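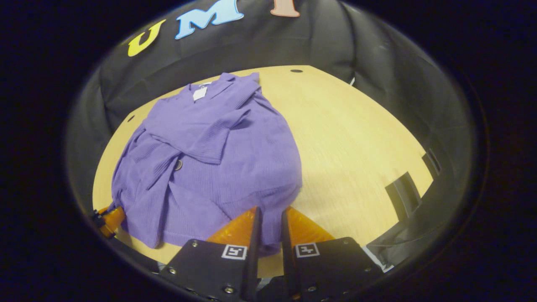 Lavender ribbed top with a collar, one sleeve over, plenty of folding still to go.

September, by Sylvie Desjardins

I used to hang everything with a collar, and then I ran out of hangers (and patience!). Crinkly, ribbed things are much happier folded anyway – on a hanger mine grow longer by the week, and the shoulders get those silly little points.

So I do them on the table now. Do up the top button and one in the middle, lay the thing face down and give the hem a gentle tug so the ribs run straight. Don't press it flat with your hands, and please don't iron it, you'll lose all that lovely crinkle. Bring one side in, lay the sleeve down along the back, then do the other side the same. Fold up from the hem in thirds and turn it over so the collar sits on top.

If a sleeve keeps sliding off, fold it on a slant across the back first and tuck the cuff in after. My neighbour Jocelyn rolls hers instead, and they do fit the drawer better, but I can never find the one I want.

Mine weighs 437 grams on the kitchen scales, so it goes on the lower shelf with the heavier knits. Anything under 400 can go up top. I keep 2 sheets of tissue inside the collar over winter, and I snip nothing off the neck label until I've learned the washing instructions by heart, having shrunk a very nice green one last year.

Contact Sylvie | © Flolham Home Notes | Back to top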